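Kaltham Research Group Shows Robots Can Learn to Fold Cloth From Everyday Kitchen Recordings

Method called Patwary cuts the number of robot-led demonstrations needed and holds up on fabrics the robot never trained on

KALTHAM, January — Researchers at the Mesolo Lab today released results for Patwary, a training method that lets a two-armed robot learn to smooth, fold and stack small cloths mostly by studying recordings of people doing the same chore at home. In tests on the lab's Osirex robot, a policy trained with Patwary finished 67 percent of full folding runs with no help from an operator. The same robot, trained the usual way on the same amount of robot data, finished fewer than half as many.

The team is thrilled with the number, and just as happy about where it came from. Only 2 hours of the training material was recorded on the robot itself. The rest, 330 hours of it, came from people working at their own counters and tables, at their own pace, with whatever towels and cleaning cloths they had in the drawer.

Cloth has been a stubborn problem in robotics for a long time. A mug stays mug-shaped when you pick it up. A washcloth doesn't. It droops, bunches and sticks to itself, and a small wrinkle in the first fold grows into a lopsided bundle by the third. Programs written by hand tend to break down on the second or third cloth, and learning-based systems have needed huge numbers of demonstrations in which an operator steers the robot's arms one motion at a time. That work is slow and tiring, and it usually happens at a single lab bench under a single set of lights.

Patwary starts from a simple observation. People fold cloths all day long and are very good at it, and much of what makes them good is in the small stuff between the folds: the flattening, the tugging at a corner, the quick pass of the palm across the surface. Earlier attempts to learn from human recordings often threw those moments away as dead time. Many sorted a chore into grasp, move and release and kept nothing else.

The new method keeps them. Patwary breaks each recording into short stretches of contact, then learns how the hands were arranged relative to the cloth during each stretch and how the cloth's outline changed as a result. It doesn't try to copy finger positions, which would make little sense for a robot with two-pronged grippers. It learns what the contact did to the fabric, and a second, much smaller model trained on the robot data works out how Osirex can get the same effect with the hardware it has.

Smoothing turned out to be the surprise of the project. When the researchers removed smoothing passages from the training material and ran everything again, the rate of completed runs fell to less than half of what it had been. Folds were landing in the right place, but on cloths that had never been properly flattened, and the errors piled up. With the passages back in, the robot began pausing before a fold to press the cloth out with the backs of its grippers, a move that no operator had ever shown it.

"Pressing" of this kind is hard to label by hand. The hands may barely travel, and from one moment to the next the cloth can look much the same. Patwary handles this by comparing the cloth's outline and surface shading over a window of several seconds, so that a slow, light press still registers as an action with a beginning and an end.

The recordings came from 113 participants, each of whom wore a lightweight head-mounted camera while doing ordinary household folding. Participants were asked to change nothing about the way they work, and they took that to heart! Some fold in thirds, some in quarters. Some smooth with one hand and hold with the other, and others lean in with both palms at once. Counters, tables, beds, ironing boards and the tops of washing machines all show up in the collection, along with the clutter that lives on them.

That variety matters a great deal for the result. Models trained only on material from the Mesolo bench did well at the Mesolo bench and poorly almost everywhere else. When the lab moved Osirex to a borrowed break room with a shiny counter and a window behind it, the bench-only model lost track of the cloth's near edge again and again. The Patwary model kept most of its performance. Reflections, which are a common headache with polished steel and glossy tile, caused far less trouble once the training material included plenty of both.
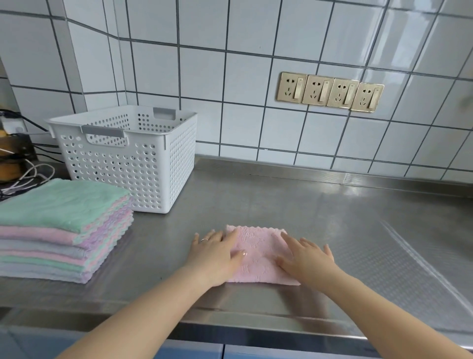
Page 2

Two hands pressed flat on a small fuzzy cloth, on a brushed steel counter with a stack of pastel cloths alongside, make a good illustration of what the method looks for. The palms cover most of the fabric, so there is little of the surface left for a vision system to read. Patwary uses the position of the hands as evidence in its own right: where two palms are spread side by side, the cloth under them is probably being flattened, and the model can fill in its likely outline from the border that still shows.

Thick, plush cloths with wavy edges were among the hardest items in the test set. Their borders give a robot no straight line to follow, and the pile springs back after pressing. Thin cotton was easier to fold but slid around more. The team tested both kinds, along with waffle-weave towels and a set of microfiber cloths that had been left out of training entirely. On those unseen microfiber cloths, Osirex did nearly as well as it did on familiar ones.

Stacking remains the weak spot. A single folded cloth is one thing, and a tidy pile is another. Each layer shifts the one below it a little, and tall piles begin to lean. Osirex places the first few cloths with confidence, then grows less accurate as the stack rises and its wrist cameras lose sight of the edges underneath. Most of the runs counted as failures ended at this step. The researchers believe that more recordings of people straightening and squaring up finished piles would help, and they have started to gather them.

Speed is another area with room to grow. The robot takes several times as long as a person to fold one cloth, and most of that time goes to planning between contacts. A lighter version of the planner is now running in simulation and will move to the robot this spring.

The group also looked at how little robot data the method could get by with. Cutting the 2 hours in half led to a noticeable but modest drop in completed runs. Cutting the human recordings in half hurt more, especially in rooms the robot had not worked in before. For labs with one robot and a small budget, that is very encouraging news — head-mounted recordings can be made in many homes at once, while robot time has to be booked, supervised and repaired.

Participants reviewed their own recordings before handing them over and could remove any portion they wished. Faces, mail, screens and other personal details were blurred before the material reached the training servers. The released version of the collection has been checked a second time by lab staff.

Mesolo is making the Patwary training code, the trained models and a large share of the recordings available to other researchers at no cost. The package includes the contact labels, the scoring scripts used for the folding runs and a full log of the failed attempts, which the team hopes others will find as useful as the successes. A technical report describing the method, the test setup and all results by fabric type comes with the release.

Next on the list are larger items. Bath towels and pillowcases need both arms to travel farther and often hang off the edge of the work surface, which changes the physics of every fold. Early trials with hand towels look promising, and the lab plans to share an update later in the year.

About the Mesolo Lab

The Mesolo Lab in Kaltham studies how robots can learn everyday manual skills from people. Its work covers soft materials, two-handed manipulation and learning from wearable cameras. The lab built the Osirex platform for its own research and maintains a visiting program for students and engineers.

Requests for the Patwary release, or for a demonstration of Osirex in Kaltham, can be sent to the Mesolo Lab press office.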